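Maintaining the Gripper on the Lendside Cell

The Lendside cell completed its latest service interval in March, at 800 hours of operation. The gripper is inspected every 14 days between services, and the procedure has changed little this year. Power is isolated first, and the fingers are then wiped with a dry cloth and checked for play at the base.

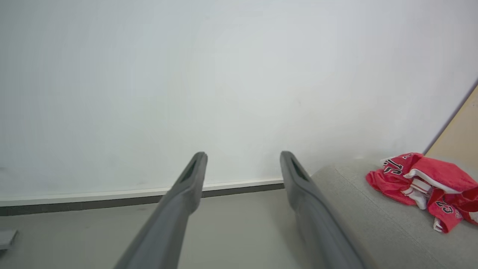

Alignment follows. Both fingers must close evenly on a soft load, and fabric shows a fault sooner than a rigid block does. The mounting screws are tightened in 2 passes – never in one – and the wrist camera is refocused afterward. The entire routine takes 55 minutes. Results are entered in the Gendano log before the cell returns to use.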